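In defence of the messy table

My mother had a rule that nothing went on the dining table except food, elbows excluded. I kept to it for years, in three different rentals, and I've now given it up completely. I think the table is the best sorting bench in any house, and I think people who do their tidying inside the cupboard, with their head in the dark and one arm round the back of the flour, are making life hard for themselves.

What changed my mind was the pantry in August. I'd bought a set of those stacking tubs from Hamilar (the tall ones, with the lids that click) on the understanding that once I had tubs I would be organised. I had no such luck. I filled them in a hurry, put them back in the same order the packets had been in, and three weeks later I was buying sultanas again with two lots of sultanas sitting at home. The tubs were fine. I just had no idea what I owned, and I'd never laid eyes on all of it at once.

So one wet Sunday I put a cloth over the table and brought the lot out. Every crinkly half-packet, every bag with a peg on it, every bag that used to have a peg on it. It looked dreadful! I very nearly shoved it all back in and went to the shops. But I made a cup of tea and sat down in front of it, and in the time it took to drink that tea I'd learnt more about how our household eats than I had in years of standing at an open cupboard door.

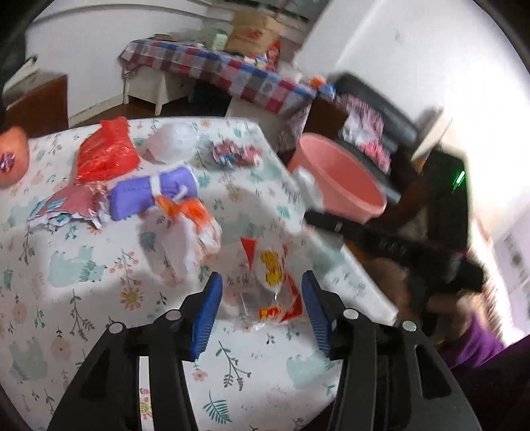 Plastic packets are the real trouble, I reckon. A tin stays the shape it was when you bought it, and a box will at least stand up and tell you its name. A soft packet slumps the minute it's opened. It slides behind things, it hides its own label in a fold, and it takes up the same room with a spoonful left as it did when it was full. You can't line them up and you can't stack them. The only thing you can do with them is spread them out flat where there's plenty of space, and for most of us that means the table.

I also want to say a word for the tablecloth, which has gone out of fashion and shouldn't have. People tell me they'd never sort on a cloth because of the crumbs. The crumbs are the whole point! You do your sorting, you gather up the four corners, you walk out the back door and give it a good shake over the grass. Try doing that with a bare table. I like a print on mine too, something busy with a bit of colour in it, because a plain cloth makes any mess look like a crime and a patterned one is much more forgiving.

There's a school of thought (you'll find plenty of it in the Retier catalogue, beautiful thing, I read it in the bath) that says a tidy home never has to be sorted because everything goes straight to its place. I'm sure there are homes like that. I once paid $200 for a drawer system based on that idea and it now holds batteries, birthday candles and the instructions for a drawer system. Real houses silt up. The shopping comes in when you're tired, somebody's hungry, and the packet goes wherever there's a gap.

My way is slower and uglier and I'd still back it. Everything comes out, even the things you're certain about. Like goes with like, loosely, and you're allowed a pile for things you can't face deciding on. What's nearly empty goes in a bowl to be eaten that week. I don't label anything any more – I label it, then refill it with something else, and then I'm living a lie.

The one real cost is dinner. If you start too late you'll be eating on your laps, and there'll be comments. Start after breakfast, and if it's still out by five, have toast.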